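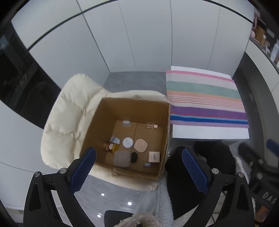 Old shell boxes and shell-covered frames are tougher than they look, and most of the damage I see comes from cleaning! So go slow and you'll be fine.

**Dusting.** Use a dry, soft makeup brush – a big fluffy one for the open areas and an eyeliner brush for the gaps between shells. Brush toward you and hold the piece tilted so the dust falls off instead of settling deeper. Skip canned air. It will lift a loose limpet right off its bed and send it under the radiator (ask me how many I've hunted for).

**Grime.** Barely damp cotton swab, distilled water, one shell at a time. Roll it, don't rub. Old glue is often hide glue and it softens when wet, so have a dry swab ready in your other hand.

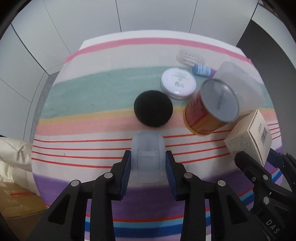

**Loose shells.** Save every single one, even the crumbs! I put them in a lidded pot with a slip of paper saying which corner they came from. Lucinda Sorensen taught me to take a photo of the whole piece first, and it has saved me more than once. For sticking them back, fish glue on the tip of a toothpick is lovely stuff. It gives you time to nudge the shell around and it comes undone again with a little moisture. No superglue, please, and no hot glue.

**Drying.** Leave the piece flat for 2 days. I used to give it 6 hours and then hang it up, and I lost three periwinkles that way.

**Where to keep it.** Out of direct sun and well away from the bathroom. Oak cabinets look wonderful, but oak gives off acid vapors that can leave a white, powdery bloom on shells. If you spot that bloom, don't wipe it – move the piece somewhere airy and ask a conservator.

Next I want to try Vasiliki Christodoulou's way of cleaning the glass on a framed one without taking the back off. She uses a barely damp cloth and sprays the cloth, never the glass.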